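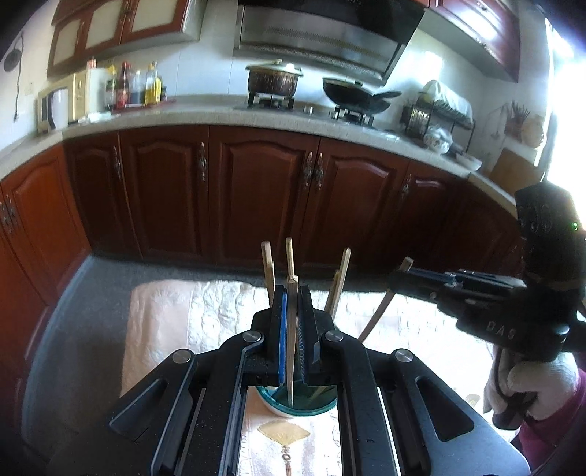
Build the dumb end first

Last updated: December

I have an opinion about homemade robots and I've been boring my friends with it for months, so now it's your turn. If you're building something at home that is supposed to pick things up, start with the hand. Leave the arm for later. Leave the motors for later too, and please, leave the software for much later. Make a gripper you can hold in your own fist and squeeze, and then go stand in a kitchen with it for a few evenings.

I came at this backward. My first project was a desktop arm with a very nice elbow (I still love that elbow) and a claw I threw together the night before I wanted to show it off at Pludport, the shared workshop where I rent a shelf. The arm swung over beautifully and the claw squashed a paper cup. Floor Coppens was at the next bench and asked me what the claw was for. I talked for a while and never got to an answer.

Chopsticks are what changed my mind. A wooden chopstick is a terrific test object! It's thin, it's light, it rolls if your pads aren't parallel, and it swivels if you pinch it with too small a patch of rubber. Stand a few in a cup and they lean every which way, so you can't just come in at the same angle each time. You have to pick one, get the jaws on either side of it without shoving its neighbors around, and close on it gently. I've met grippers with gorgeous machining that can't do it. I've owned two of them.

With the thing in your hand you feel all of that right away. You feel the linkage bind, or a pad start to slide, and you know which bolt to go after. Put four motors and a controller between you and the chopstick and the same problem shows up as a squiggly line on a laptop, and you'll spend a week blaming the wiring. I did the squiggly line version for most of a winter. I have 606 log files from it and I've opened maybe a handful.

The argument I get back, mostly from people who like arms, is that a person's wrist is so good it hides everything wrong with the gripper. There's something to that. I catch myself tilting and nudging to make up for lousy pads, and no motor I can afford is going to do me that favor. My answer is to notice the tilting. Go slow, keep your wrist stiff, and try the same pick seven times. If you had to wiggle to get it, change the pads and go again.

The other complaint is that it isn't really automation if a person is holding it. Fine - call it something else. A carpenter doesn't build the whole workbench before finding out if the vise closes.

And do it on a real table, with a cloth on it and a stove behind you and somebody's oil bottles on the counter. Test benches are too kind. My next set of pads is going to be softer and a bit wider, and the elbow can stay on its shelf until they're done.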